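**December, bench notes, equipment money**

Started the wish list over from scratch this morning because the old one had grown to three pages and I no longer believed half of it. We get one round of requests before the year closes out, so I'd like us to walk in with something short that we can defend line by line.

Where things stand: Preto came back with a quote for a second gripper, two-finger, with the coupling and cable included. Lead time is 9 weeks (ugh). Sender quoted the same class of part with a 10 week lead and wants us to buy the coupling separately, which pretty much kills it for me. I know the Sender unit is a bit cheaper on paper, but by the time you add the coupling and the shipping we're paying more and waiting longer. Unless somebody has a strong feeling about it, I'm going with Preto.

The bigger question is whether we need a second gripper at all! I went back and forth on this over lunch. The three-finger one handles the blocks, and it'll handle the bottles we're promised for the Tradach job. What I don't love is having one of anything that the whole schedule hangs on. If it goes back for service we lose the arm too, for all practical purposes. So it stays on the list, but in second place.

First place goes to fixturing. Boring, I know. We've been laying cardboard on the table and marking it up by hand, and it does the job for quick trials, but every time a sheet gets swapped I have to touch up the positions again, and I'm tired of it. A drilled plate with locating pins, cut to our table by Robles, comes to $1,183 with the pins. That's the best money on the list if you ask me. I asked whether they could do it in two halves so one person can lift it, and they're checking.

Third is cable management. A couple of clip-on guides for the arm plus a sleeve. Small money, can probably come out of consumables and never bother the request at all. I'd like to get it done before we start running long jobs.

Off the list: the new controller (ours is fine), the second camera mount (build it from the extrusion offcuts), and the fancy tool changer. I really wanted the tool changer. Maybe next year.

Ran block picks in the afternoon between phone calls, 28 cycles, mostly so I'd have a cycle time to put in the request. 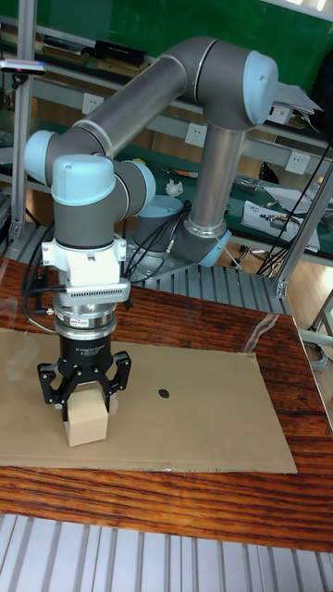 *Block pick over the cardboard, three-finger gripper.*

Still to do:

- get the Preto quote reissued, it expires before our request gets read
- measure the table again for Robles, front edge to back edge, and write it down in here this time
- ask Robles about the finish on the plate (I'd take matte, the table throws a lot of glare)
- find out if the sleeve can go on without unplugging everything at the bracket
- one paragraph on why fixturing goes first, plain words, no acronyms

I'll draft the paragraph tomorrow and leave a copy on the bench for markup.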